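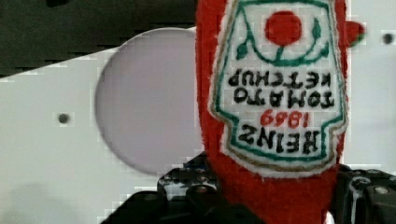 Does a faster camera fix late grasps? In our stack it made no difference, because the delay was in the software between the camera and the arm.

Short thread on what we changed in the controller in October. Most of this is plumbing.

We run the wrist camera and the overhead camera as separate processes. Each one used to stamp its frames when they reached the planner. That's the wrong place. The stamp now goes on at capture, and the planner looks up the joint state for that time.

The old code paired every frame with the newest joint reading. On slow moves you don't notice. On a fast approach the estimated object pose drifts in the direction of travel, and the fingers close to one side of it.

Blagoje found it by replaying a log at quarter speed and plotting both clocks on one axis. The plotting script is in Stirent now, under tools. It's ugly but it runs.
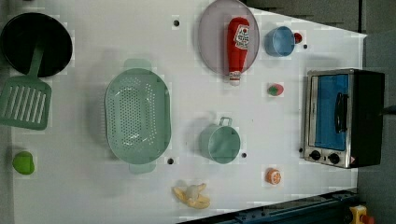 Manipulation Software Group, Lallitz

Second change: the grasp planner gets its object list from the overhead view and its final correction from the wrist view. Before, the wrist view could add new objects to the list in the middle of a reach. It can't anymore.

Play food is a good test set for this. A strawberry and a frying pan need very different approach distances, and a ketchup bottle on a plate makes the segmenter decide where one thing ends and the next starts.

It still merges the bottle and the plate into one mask more often than I'd like. Eleni is trying a depth check along the plate rim. No numbers on that yet.

Handles are the other sore spot. For a pot on its side, the planner likes the rim and ranks the loop handle low, even when the handle is easier to reach. That's a scoring weight, so it's a config change, but it needs a full replay before we merge it.

Replay set is 1337 logged reaches. A full pass takes 900 seconds on the desk machine, so we run it on every merge and skip it on drafts.

If you're on the old branch: update the message definitions first, then the drivers, then the planner. In any other order the planner starts up fine and drops every frame without a warning. Mirsad is adding the warning.

Log format notes are going up Wednesday. Questions about the clock code go to Blagoje, everything else to me.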